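Home News Business Schools Weather Letters

Towel-folding robot put on hold after arm failed to let go

By Felicidad Calimlim
August, 4:40 p.m.
1,092 shares 12 comments

LEDBY — A robot arm that has been learning to fold bath towels in a workshop on the old cannery road is on hold this week, after it kept its grip on a towel following a press of the stop button and gave one of the people working beside it a sore thumb and a good scare.

The company, Skiteo, moved to Ledby last spring and has been getting the arm ready for the laundry at the Buenaventura, the big hotel out by the lake that many of our readers will know from weddings and the pancake breakfasts. Folding a towel sounds like the easiest job in the building, but anyone who has tried to teach a child to do it neatly will have some sympathy for the people trying to teach a machine.
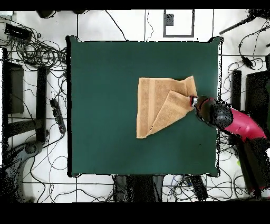 The arm pinches a corner of the towel on the green worktable.

According to Viktória Pap, who runs the workshop, the trouble came in the middle of an ordinary morning. A technician reached in to straighten a fold and pressed the stop button first, just as everyone there is trained to do. The arm itself stopped where it was. The fingers, however, went on closing for two seconds, and they caught the edge of his thumb along with the cloth.

"He said a word I won't repeat to you, and then he said he was fine," Pap told me over the phone, "and then I made him go to the clinic anyway." The clinic found a bruise and nothing broken, and he was back in time for lunch.

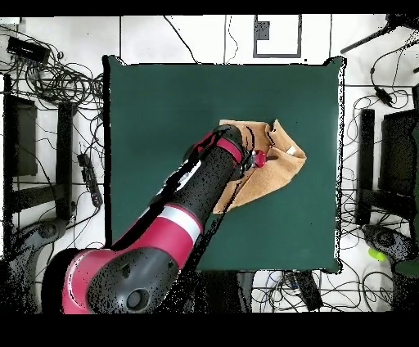
What went wrong, as best the workshop can tell, is that the stop button and the gripper weren't listening to the same part of the system. The joints of the arm are wired straight to the button, but the fingers take their orders through a control program called Plerkanus, and the program was finishing the last order it had been given before it paid attention to the new one. On a flat, tidy towel that delay might have gone unnoticed for a good while longer. With a crumpled one, like the tan towel with its little white tag, people are more tempted to lend a hand, and Pap says that's the habit she worries about most. She'd like folks to leave the mess alone until the power is off, however badly they want to fix it.

She was frank that there had been a warning. Back in the spring a towel came away from the fingers with a small tear after a stop, and it was put down to a worn hem. The towel went in the rag bin and the note went in a drawer. "I've got that note on my desk now," she said. "I should have had it there all along."
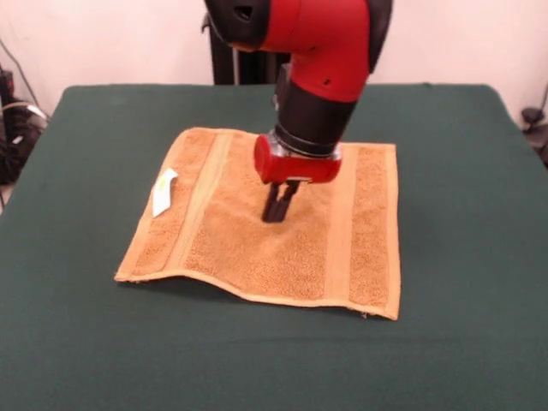 The workshop has now set itself two jobs to finish before the arm goes back to work. The first is a separate wire from the button to the gripper, so that the fingers stop when everything else does and don't wait on the program. The second is a limit on how hard they can squeeze, set low enough that a caught finger could be pulled free without much of a fight. Pap wants to try both with a padded glove in the gripper and no hands anywhere near the table, and she has asked a safety inspector from the county to come and watch — she'd sooner be embarrassed in front of him, she said, than be surprised again later. 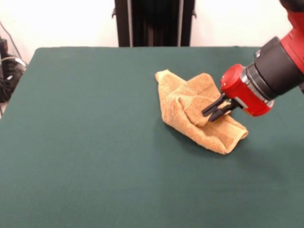

Photo courtesy of Skiteo

Over at the Buenaventura, the laundry staff seem to be taking the news in stride. The arm was meant to start there at the end of the summer, in the back room beside the big dryers, and the hotel says it's happy to wait until the repairs have been checked. The towels are being folded by hand in the meantime, the same as they've been since the place opened.

The technician, who asked me to leave his name out because his mother reads this page, has gone back to his regular shift. Pap expects the inspector's visit before the month is out, and we'll print what he finds.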